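Troka Sequence
Task planning software for bench robots that take things apart

Home / Software / Planning / Troka Sequence

Troka Sequence decides what your arm should do next, and then it checks whether that was a good idea. It sits between your vision system and your motion controller, in the spot where most shops currently keep a very long script and one person who is afraid to go on holiday.

You give it a part list and the rules that matter (cooler before processor, latch before lift). It works out an order, hands each step to the arm and keeps track of what has come out and where it was put. If a screw won't budge, Sequence shelves that branch and carries on with whatever else it can reach. It will try a stuck fastener 2 times before it asks for help. You can raise the limit to 10, though the fastener rarely changes its mind.

Desktop computers are the job we tune it on, mostly because they were built by people who never expected them to be opened by anything without fingernails. Release latches, drive carriers, cable runs draped over all of it: every one is a separate skill in the library, with its own approach, grip and retreat.
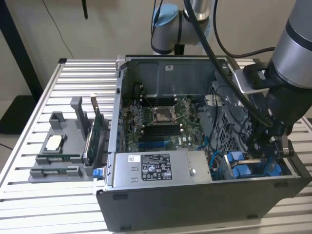 Do I need a CAD model of every machine I want to open?
Sequence plans from part types and the rules between them, so a rough template for each family of machine is enough to start. A CAD model helps with tight clearances, and you can add one later.

Fixtures get their own editor. Draw the slots and pockets, say what belongs in each one, and the planner treats a full pocket as full. We mention this because version one did not, and the colour of the bench supervisor's face was memorable.

What's in the licence
Planner, fixture editor and run viewer
Skill library with 40 starter skills for grip, lift, unlatch and place
Kashindye connector for camera input
Replay of the last 100 runs, including the embarrassing ones
Email support from our Plistport office

What it runs on
Any Linux workstation made this decade. No graphics card required for planning, though your vision software may have expensive opinions of its own.

Works with
Biso motion controllers out of the box. Other controllers need an adapter, and the template is included. Budget an afternoon, or two if the controller manual is a scan.

Licensed per arm, per year. Trial licences are free and stop politely at the end of the current step.

Request a trial | Read the release notes | Compare with Troka Sequence Lite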